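Open day at Bainbridge

Nnamdi Briggs promised me robots, so I drove 20 miles in the rain. The robot was one arm called Mavis, and her job was a black box on a green surface ruled into squares.

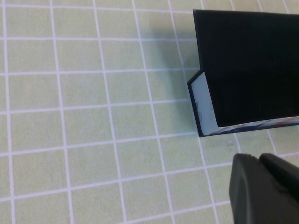 There was coffee, at least. Stepan Lysenko ran the demo and talked to Mavis the way I talk to my printer, only with more hope. A kid behind me asked if she could do dishes. Stepan said they were starting with boxes. 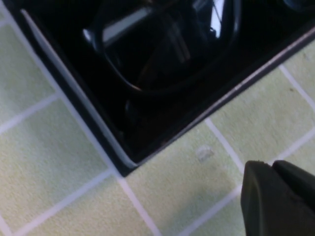
Can visitors drive the arm?
Only at the afternoon session, and you sign a form first.

Recent posts
Corkell parking, reviewed
My December of soup
200 pages of manual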